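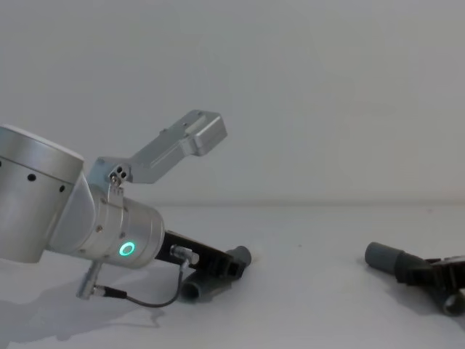

Pale grey tabletop against a light grey wall.

Plindia Height-Adjustable Workbench – Product Review

Last updated: Mar 4, 2020

The Plindia bench is supplied by Gollurow in flat-packed form and is intended for shared workrooms, libraries and small community centres. This review considers the standard model with the Dalen crank mechanism. The motorised version was not assessed.

Assembly requires two people and a hex key, which is supplied. The instructions are legible, although the diagram for the rear cross-brace is printed in reverse and should be read with care. The feet are levelled by hand and held their setting on both carpet and vinyl.

The crank moves smoothly through the lower half of its travel and becomes noticeably stiffer above standing height. Users with limited grip strength may find it tiring. Lateral movement at full height is slight, and less than was observed in the Drallby bench reviewed in December.

The work surface resists ballpoint ink and tea. Permanent marker left a faint shadow after cleaning with methylated spirits.

The bench retails at $496, with the optional drawer unit priced at $236. The drawer runners are of a lower standard than the remainder of the product – the unit is not recommended at this price. The bench itself is recommended for general use.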